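List: ultby-users
Subject: Re: Teleop vs. hand guiding for two-bin sorting
Reading time: 2 min

> We are starting a sorting set at Kernosska and have to choose between
> moving the arm by hand and driving it remotely. Hand guiding gives us
> smoother paths, but the fingers are a problem. Is 400 demonstrations
> too many for two categories? And do you record both arms when only
> one is working?

Taking these in order.

We dropped hand guiding for anything involving a multi-fingered hand. One person can move the arm or set the fingers, not both at a sensible speed, and the person's own arms end up in the head camera view. The policy then learns to expect them. Remote control through the Geddes bridge is slower for the first 2 hours or so of an operator's life and fine afterward.

On the count: 400 is more than you need if the objects and basket positions change between episodes, and too few if they don't. Our last batch had long runs with the same layout, and the policy memorized the reach. It would go to the same spot with the fruit moved a hand's width over. We now change the layout after every 13 episodes and write the change into the episode header.

Record both arms. The idle one still drifts a little under remote control, and if you leave it out of the log the replay does not match the torso motion. Set its action to "hold" in the Unitz config, otherwise the converter fills it with zeros and the arm snaps straight on playback.

Two things I would fix before you start:

- Release height. Operators differ a lot. Agree on one — ours is with the object partly below the rim — and reject episodes that drop from higher up.
- Labels. We use handwritten paper in front of each basket. Keep the wording identical to the task string. We have a spelling mismatch on the office supplies sheet and have to map it in the loader. It does no harm with fixed baskets, but it will matter if you swap sides and expect the model to read.

Also check the clock offset between the room camera and the head camera at the start of each session. Ours was off by 2 video frames for most of February and I only found it when the grasp labels landed early.

Stills from the sorting task follow, inline.
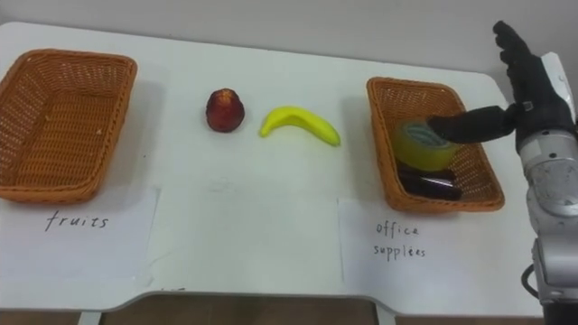
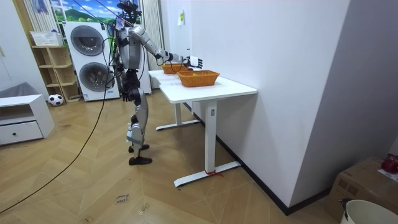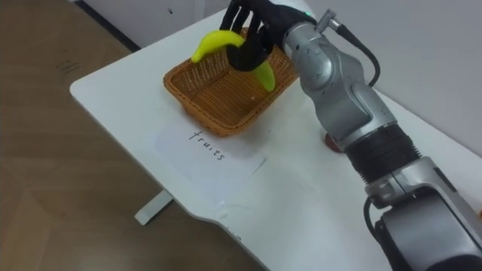 Last still: banana at the rim of the "fruits" basket, head camera.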